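Old tower, more RAM - worth it or am I flogging a dead horse?

Hulammont Forums > Hardware > Older Machines

plallden251
Posts: 40
So I've got an old black tower that's been doing the household accounts and the kids' homework for years, and it's gone painfully slow. Opening a spreadsheet takes long enough to put the kettle on. I'm thinking of sticking more memory in before I give up on it. Anyone done this lately? Bit nervous about poking around in there, to be fair.

dobos_bench
Posts: 3657
Memory is the easiest job there is. Power off at the wall, lay the case on its side, panel off, and touch bare metal before you pick the stick up. Line the notch up with the slot and push straight down on both ends until the clips click. If it won't go, it's backwards, so don't force it!

I've got one of these open at my end too - green board, silver CPU in its bracket, the two black memory slots just to the right of it, and a blue stick for the RAM. Shove any loose power leads to one side first so you can see what you're doing. 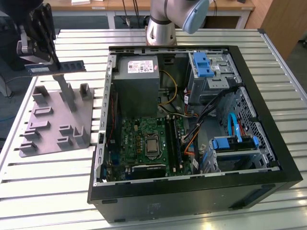

colletti_k reckons you're all skipping the obvious question, which is whether the thing has a spinning hard drive. Swapped mine for an SSD in April and left the memory alone, and it was like a new computer. Paid 40 bucks. I'd do that first every time.

dobos_bench
Posts: 3658
Depends how much memory is in there now, mate. If it's down to 1 GB it'll be swapping to disk all day, and a faster disk only hides that. Check before you buy anything.

plallden251
Posts: 41
Just looked - 2 GB, and it says some 900 MB free with nothing open. Drive is the original spinner as far as I know. So... both?

colletti_k
Drive first. I'm not budging on this one.

dobos_bench
Posts: 3659
Both, if you can get the memory second-hand. Match the type to the board (the old sticks have a different notch and won't fit) and get a matched pair if you've got two slots. And give the dust a blow out while the side's off, with the fan held still.

plallden251
Posts: 42
OK, sold. I'll order the drive tonight and have a dig through the bits box at work for memory. Do I need to change anything in the BIOS after?

dobos_bench
Posts: 3660
Not for the memory, it should pick it up by itself. For the drive, check it's set to AHCI before you install anything.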